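Gallery: Sorting and Stacking Plastic Food Containers

Filed under: Kitchen storage, Containers, Small household

By the Zekska storage desk
April

We use cookies to remember your gallery settings. By continuing to browse you accept this. Manage preferences

This gallery covers the container section of the Baston kitchen refit. The old arrangement was a deep base cabinet, 37 cm wide, in which all plastic food containers were kept with their lids on. A closed container takes up its full volume whether it holds food or air, and the cabinet was full. The work consisted of emptying the cabinet, matching bases to lids, discarding what could not be matched, and putting the remainder back in nested stacks. Bases and lids are now stored separately.

The notes follow the order of work. Dimensions are internal unless stated.

Emptying. Everything comes out before any sorting starts. Containers are placed on a flat, light-colored surface, bases on one side and lids on the other. Cracks and stains are easier to find against white than against a dark countertop.

Matching. Each lid is tried on its base and pressed down on all sides. A lid that lifts at one corner after a minute is treated as a failed match. Rounded rectangles are the hardest group. Two makers will use nearly the same footprint with a different corner radius, and the lid seats on the long sides while standing proud at the corners. The Hulme and Drisard sets in this kitchen did exactly this, and they had been used with each other's lids for a long time.

Rims. The rim is the part most worth checking. Run a fingertip along the full edge. Small nicks can be felt before they can be seen. Where the rim has molded tabs, flex each one lightly; a tab with a pale line across its root is close to breaking. Containers with a broken tab were moved to dry storage (clips, string, birthday candles) and marked on the base.

Walls. Translucent plastic shows wear differently from opaque plastic. Fine scratches give a gray haze on the inside, mostly from metal spoons and scouring pads. Haze alone was not grounds for disposal. Deep cuts were, as was any crack that ran into a corner.

Nesting. Containers with sloped walls nest, and those with vertical walls do not. After trial stacking, the sloped group came to a height of 79 cm in one column, which was too tall for the shelf. It was divided into separate columns by footprint. Largest goes at the bottom, open side up. Keep stacks free enough to lift apart with one hand — a jammed stack gets pulled by the rim, and the rim suffers for it.

Lids. Lids stand on edge in a narrow rack, 15 cm deep, sorted by shape first and size second. Round lids go at the back. A flat pile was tried earlier in the refit and given up within the week; the lid needed was at the bottom more often than not.

Bases, seen from below. Before a container goes back, turn it over. The underside carries whatever marks the maker has molded in, and on clear or tinted plastic these can be very faint. Tilting the piece under a ceiling light helps, as the raised edge of a mark will catch a little of the glare. A green translucent container with a domed base and rounded corners is a good case: the small embossed circle near the middle is barely darker than the plastic that surrounds it.

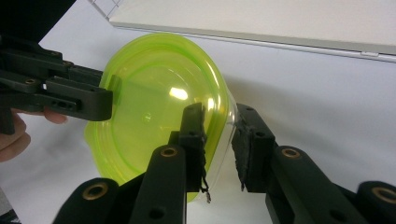
A domed base also affects stacking. It touches the piece below over a smaller area than a flat base does, so the upper container can rock if the two are not from the same set. Mixed stacks were limited to flat-based pieces for this reason. Domed pieces are kept together, or placed at the top of a column where nothing rests on them.

Marking. Volumes were measured by filling each container with water to the underside of the rim and weighing it. The most used size came out at 472 ml, somewhat less than its owners had assumed when freezing soup. Volume is written on a strip of tape on the short end. Tape on the base was tried and is hard to read in a stack.

Drying. Plastic holds water in the fold where wall meets base and under the lip of the rim. Stand pieces upside down on a rack overnight before nesting them. A damp stack smells by the end of the week, and the lids take on the smell as well.

Return to cabinet. Nested bases occupy the lower shelf, the lid rack sits on the upper shelf at the left, and dry-storage pieces are behind it. The remaining space on the upper shelf is left free for containers that are out in the refrigerator or freezer at any given time. Unmatched lids are held until the freezer has been emptied once — some of them have bases in there.

Get new galleries by email once a month. Enter your address to subscribe. You can unsubscribe at any time.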